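About us

Rondside tests two-armed robots for firms that want them to handle household and kitchen objects. We were set up by Radoslava Holub and Ekow Akpalu, who had both worked on packing lines, and we now have five staff. Most of our customers send us a control program and a list of tasks. We run the tasks and write down what failed.

The way we work goes back to a fault in our first year. We were running a lifting test for a customer, Redholm, in which both arms had to take hold of the same object and raise it together. On run 711 the left arm lost its position reading for a moment and carried on moving. The right arm held its grip, as it had been told to. The object was bent between them, a wrist joint was damaged, and Idrisa Mushi, who was reaching for the stop button, had his hand closer to the table than it should have been. He was not hurt.

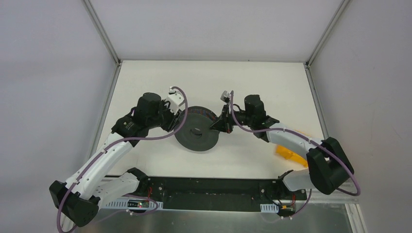
We stopped all testing for the rest of April and went through the logs. The stop button had worked, but only for one arm. The other was on a separate circuit, and our checklist had never asked anyone to test the two together. That was our mistake and we told Redholm so in writing.

Since then one button cuts both arms, and it is tested before the first run of each day. If either arm loses its position, both open their grippers and hold still. Cables are checked by hand at every joint - a worn cable was the cause of the lost reading. Nhyira Eshun looks after safety and can halt any job without asking the directors.

In our last full year we logged 3,397 runs and 2,322 of them finished without a fault. We send customers the whole record, including the runs that went badly.

Paweena Bunnag deals with bookings and visits. Visitors stay behind the yellow line while the arms are powered.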